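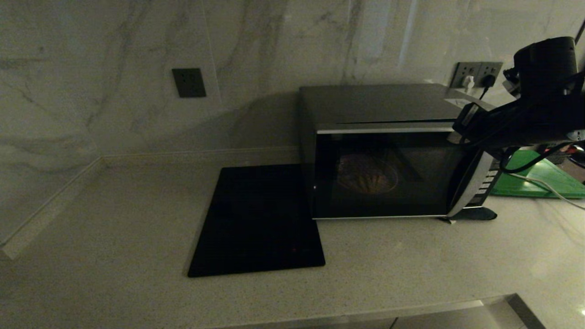
Le micro-ondes sur le plan de travail, côté prises.

Test du minuteur mécanique Lurorley : un mois de cuisine au tic-tac

Je cuisine beaucoup, et je cuisine distraitement. Autant l'avouer tout de suite, car c'est toute l'origine de cet achat : j'ai brûlé deux fonds de tarte en une semaine, j'ai laissé des œufs à la coque devenir des œufs durs puis des œufs de caoutchouc, et ma famille commençait à regarder le four avec une certaine inquiétude. On me dira que le téléphone fait très bien minuteur. C'est vrai, mais le mien traîne toujours dans une autre pièce, et quand je l'ai sous la main j'ai de la farine jusqu'aux coudes (l'écran tactile et la pâte brisée, quelle histoire d'amour malheureuse !).

J'ai donc commandé le Lurorley, un minuteur à ressort tout simple, sans pile, sans application, sans compte à créer. On tourne la bague jusqu'au bout, on revient sur la durée voulue, et il part. Je l'ai trouvé chez Skidier, une petite boutique en ligne où j'avais déjà pris une passoire dont je suis très contente. Livraison rapide, emballage en carton, notice d'une seule page que j'ai lue debout en attendant que l'eau chauffe.

Le premier contact est agréable. L'objet est rond, plus lourd que je ne le pensais, avec une bague crantée qui accroche bien même quand on a les doigts gras. Les chiffres sont gros et noirs sur fond crème, et je les lis sans mes lunettes depuis l'autre bout de la cuisine – à mon âge, je vous assure que cela compte. L'aimant au dos est franc : collé sur la porte du frigo, il n'a pas glissé une seule fois, alors que chez nous on ferme cette porte avec un certain enthousiasme.

Parlons précision, puisque c'est tout de même ce qu'on lui demande. Sur une cuisson de 10 minutes, chronométrée plusieurs fois avec ma montre, il sonne avec quelques secondes d'avance. Rien de grave pour des pâtes. Sur une heure entière, l'écart monte à 2 minutes, toujours en avance, et pour un gâteau au yaourt je m'en moque complètement, j'ouvre le four et je plante mon couteau comme ma grand-mère. En revanche, pour les durées très courtes, il est moins à l'aise : en dessous de trois minutes, la graduation est si serrée qu'on règle au jugé. Mes œufs à la coque restent donc une aventure.

La sonnerie, maintenant. C'est une vraie clochette, qui tinte longuement et qu'on entend du jardin quand la fenêtre est entrouverte. Je la trouve charmante. Le chat la trouve insupportable, mais il finira bien par s'y faire. Le tic-tac est présent aussi, il faut le savoir avant d'acheter : si votre cuisine donne sur le salon et que vous aimez lire au calme, vous l'entendrez. Moi il me tient compagnie, il me rappelle surtout qu'il y a quelque chose sur le feu !

Avant lui, j'avais essayé le Woo, un modèle électronique que l'on m'avait offert. Très précis, très joli, avec trois comptes à rebours en parallèle dont je n'ai jamais compris comment on arrêtait le deuxième. Il bipait d'une façon si aiguë que je l'étouffais sous un torchon, et la pile m'a lâchée un soir de novembre, en plein gratin pour toute la tablée. Je ne dis pas que c'est un mauvais produit, une voisine de Starnmont en est enchantée, mais nous n'étions pas faits l'un pour l'autre.

Quelques reproches quand même. La bague ne se démonte pas, et un peu de farine s'est déjà logée dans la rainure ; je la déloge avec un cure-dent, ce n'est pas très digne. La notice interdit le lavage à l'eau, il faut se contenter d'un chiffon humide. Enfin, on est obligé de remonter le ressort à fond à chaque fois, même pour une petite cuisson, et j'ai mis plusieurs jours à prendre le pli. Les premières fois, il s'arrêtait en silence avant la fin et mes haricots verts en ont fait les frais.

Depuis, il ne quitte plus le frigo, sauf le dimanche où je l'emporte dans la poche de mon tablier quand le pain lève et que je vais désherber. Je le conseille volontiers à ceux qui mijotent, qui rôtissent, qui font lever des brioches. Les pâtissiers à la seconde près prendront un modèle électronique.

Ma note : quatre étoiles sur cinq. J'en ai recommandé un pour ma sœur, en rouge cette fois.

Avis publié le jeudi 25 septembre 2025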